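Ravier Press to Publish "The Salt Ferry," a Novel of Secrets and Second Chances, in November

VESTPORT – Ravier Press is thrilled to announce the November release of "The Salt Ferry," the new romantic suspense novel by Iason Sfakianakis. The book opens the Jalik Island series, and early readers on our staff have been passing the manuscript from desk to desk since the spring!

Marine surveyor Lena Tsakiris has come home to Jalik for one job: inspect the old car ferry that carried islanders to the mainland for most of her childhood, sign the papers and leave. Then she opens a locked cupboard in the purser's office and finds a passenger list from the night her brother disappeared. His name is on it. So is the name of the man she once planned to marry, who has always sworn he was nowhere near the harbor.

Daniel Orr runs the island's only boatyard these days, and he has kept quiet for 14 years. He'd like to tell Lena the truth. He'd also like to keep her alive, and as a storm closes the channel and somebody starts setting small fires along the waterfront, he's less and less sure he can do both.

"I grew up on ferries," said Sfakianakis. "My mother sold tickets and I did my homework in the passenger lounge, so I know what people say to each other when they think the engine is covering their voices. I wanted to write a mystery that sounded like that, and then Lena and Daniel started arguing on page two and I realized I had a love story on my hands as well."

The novel runs to 106 short chapters, some of them barely a page long, and moves between Lena's week on the island and the last night her brother was seen. Readers who followed Sfakianakis through his two lighthouse mysteries will find the same foggy mornings and stubborn families, with a bigger cast and a good deal more kissing. (There's a dog, too. The dog is fine. We were asked so often in-house that we decided to say so up front.)

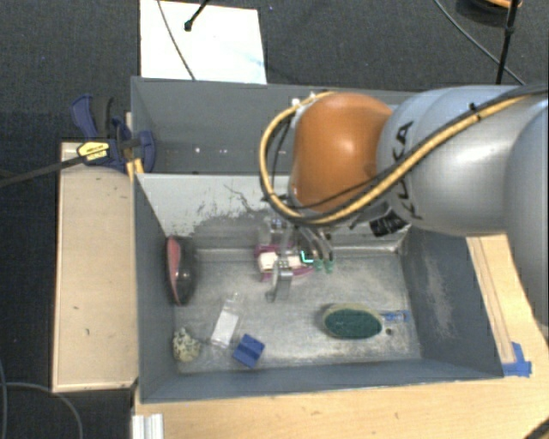 An orange-jointed KUKA robot arm over two grey metal bins.

"The Salt Ferry" will be available in paperback, large print and e-book, with an audio edition to follow in the new year. The paperback includes a hand-drawn map of Jalik, a set of questions for book clubs and the first chapter of the second book in the series, "The Winter Mooring," which picks up with Lena's cousin Thea and a boat that comes back to the harbor with its lights on and the wheelhouse locked from the inside.

To celebrate, Ravier is giving away 100 signed advance copies to readers in the United States and Canada. To enter, join the Ravier Readers list through our website and tell us about a trip by water you still think about. It can be a cruise, a canoe or a rubber raft on a pond. We opened the same question to our newsletter readers over the summer as a trial run and received 3,526 stories, many of them so good that Sfakianakis asked to read the whole stack. He's still going, and he has been sending us his favorites late at night.

The launch party will be held at the Vestport Public Library at 7 p.m., in the reading room on the second floor. Sfakianakis will read from the opening chapters, take questions and sign books afterward. Admission is free and there's no need to reserve a seat, but come early if you'd like one near the front. Light snacks will be served, including the almond cookies Lena's aunt bakes in chapter nine. The date will be posted on the library's events page, and readings in other towns will be added to the author's website as they're confirmed.

Book clubs that choose "The Salt Ferry" for a winter meeting may also request a video visit with the author. Visits last half an hour and can be booked through the Ravier publicity desk.

About the author

Iason Sfakianakis is the author of "The Keeper's Daughter" and "A Light at Corran Head." He worked as a deckhand and a high school English teacher before turning to fiction full time. He lives near Vestport with his wife and two sons, and writes in a shed that used to hold crab pots.

About Ravier Press

Ravier Press publishes mystery, romance and suspense for readers who like a strong sense of place. Review copies, cover art and interview requests are handled by the publicity desk at our Vestport office.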